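Section 3: Planning and Budgeting for Your Installation

3.1 Purpose of this section

This section is intended for the person who prepares the purchase request for a Wikari tabletop arm and its accessories. It should be read before an order is placed with Mendau. Mechanical assembly is dealt with in Section 4 and software in Section 5.

This edition was approved by Ingeborg Rathjen, Product Documentation, on 2022-05-16 and replaces all earlier planning sheets.

3.2 Before requesting a quotation

1. Write down the tasks the arm is expected to perform during its first year. Name the objects to be handled and the containers they will be placed in or taken from.

2. Measure the table on which the arm will work. The clear working depth must be at least 700 mm. Tables supplied by Mendau have a depth of 706 mm and need no further check.

3. Confirm that the table can be fixed to the floor or wall. Tables on castors are not accepted for installation.

4. Record the position of every power socket, ventilation duct and light fitting above or beside the table.

5. Decide who will approve changes to the order. Mendau will accept changes from one named person only.

Note: Quotations are prepared from the information given in steps 1 to 4. If the measurements are later found to be wrong, the cost of replacement brackets is charged to the customer.

3.3 Budget headings

The purchase price of the arm is only one part of the cost. Separate amounts should be entered under the following headings:

Arm and controller
Gripper and spare fingers
Table and fixings
Overhead cameras, brackets and cabling
Work objects and containers
Delivery and commissioning
Operator training
Yearly service

Overhead cameras are often left out of first budgets. Where the ceiling is high, the bracket and the cable run may cost more than the camera itself. Ask the building manager whether work at ceiling height must be done by an approved contractor, and obtain that price in writing.

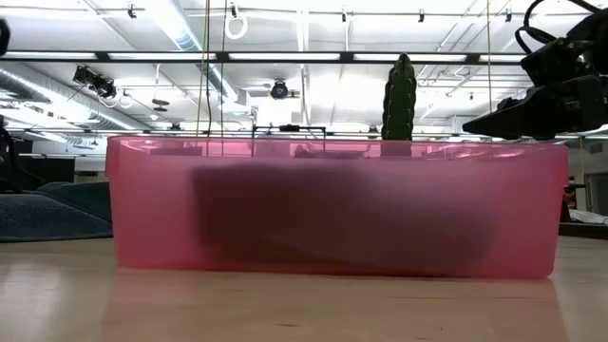
Work objects and containers should be given their own budget line and should not be charged to general supplies. The choice of container affects both the reach of the gripper and the quality of the camera view. Tinted plastic bins, such as the pink one on the table, let light through, but an object inside shows from the side only as a dark shape with soft edges. Where a task depends on a side view, clear or open-fronted containers should be ordered as well. Tall items also need thought at this stage: the green cactus rises well above the rim of the bin, and an arm that must pass over an item of that kind needs more clearance than the bin alone would suggest.

3.4 Choosing quantities

1. Order one set of spare gripper fingers for each arm. Sites that handle rough or ribbed objects should order two.

2. Order containers in groups of 6. Pretico containers and Kettler containers have different rim heights and should not be mixed within one task.

3. Allow for replacement of work objects during the year. Soft or fragile items should be listed separately from hard ones.

Caution: Do not order containers taller than the clearance stated on the arm's data sheet. The arm may strike the rim when moving sideways, and damage of this kind is not covered by the warranty.

3.5 Lighting

Existing ceiling lights may be kept if they give even light over the whole table. Glossy table tops and plastic rims reflect long light fittings as bright streaks. If reflections interfere with the camera view, a matt table cover may be added to the order under "Table and fixings".

3.6 Delivery and payment

Delivery dates are confirmed in writing after the signed order has been received. Orders for commissioning in July must state this on the first page, as the service department works with reduced staff during that month.

Payment is made in three parts: on order, on delivery and on signature of the commissioning record.

Note: Training places are booked separately. Requests should be addressed to Svenja Ehlers, Customer Planning, and must give the order number and the names of all operators.

3.7 Records to be kept

Keep the signed quotation, the table measurements and the ceiling contractor's price together with this manual. The commissioning engineer will ask for them on arrival.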